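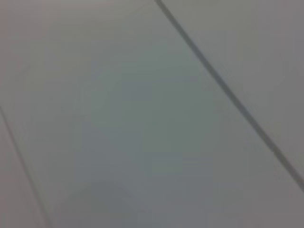

I had been in the building at Fescombe for less than an hour when they handed me the controls, and I would like it on record that I asked for coffee first. The workshop belongs to Mukska, a small company that teaches robots to do the sort of chores most of us do while thinking about something else, and the chore that morning was a bread roll and a basket. Put the one in the other. I have raised children and hosted Thanksgiving, so I felt fairly well prepared.

The setup is called Jonamano, and it's a simple enough idea once you've got it in your hands. You hold a pair of handles, you move, and across the room the robot moves too, a hair behind you, like a very polite dance partner. Everything it does while you steer is saved, along with what its cameras see. Do the job well enough, enough times, and the people at the desks have something they can use to train it to try on its own. They like to have 100 good runs of a task before they start. By lunch I had given them 23, and I was prouder of those than I have been of most things I've written lately.
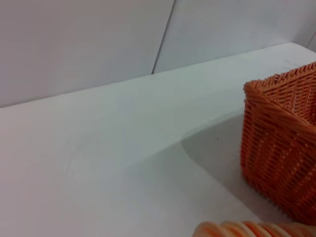

The practice basket at Mukska, on its white table.

What surprised me was how slow you have to be. My instinct was to swoop in, the way you'd grab your keys on the way out the door, and the trainer beside me (a patient soul who must have watched a great many people swoop) kept asking me to come down from higher up and to let the fingers settle before I squeezed. If you hesitate, the hesitation gets saved. If you bump the rim and back off and try again, that gets saved as well, and whether to keep it is a matter of some debate around the office. One camp likes a tidy run. The other says a robot that has never seen a fumble won't know how to get out of one, and having fumbled my way through most of my own education I found myself siding with them.

There's also the business of the view. You can watch the table over the top of your hands, or you can look at the screens, where the wrist camera shows you what's right in front of the fingers and not much else. I kept losing my place. Get close to the table and all you have is a soft gray blur, and you steer by memory until something you recognize slides back in — an edge, a bit of weave, anything at all.
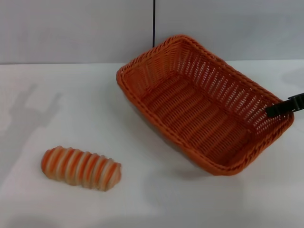 Ines Lawal
Contributing Editor

The roll is a toy, orange and cream, striped all the way around, and I grew fond of it. The basket gave me more trouble. Moving it means hooking a finger over the rim and pulling gently, and wicker has a springy feel that doesn't come through the handles at all, so you learn to go by what you see. I took it too fast on my first try and we had to set the table up again.

After lunch they let the robot have a turn using an earlier batch of lessons, recorded by 3 people on staff. It made 2 attempts while I stood there with my arms folded like a swimming coach. It went straight over the roll on the first and closed on air. The second time it came down from up high, waited, and squeezed, and I'm afraid I cheered, which made everybody at the desks look up. Then I asked if I could have another go at the basket, and they gave me the handles until four o'clock.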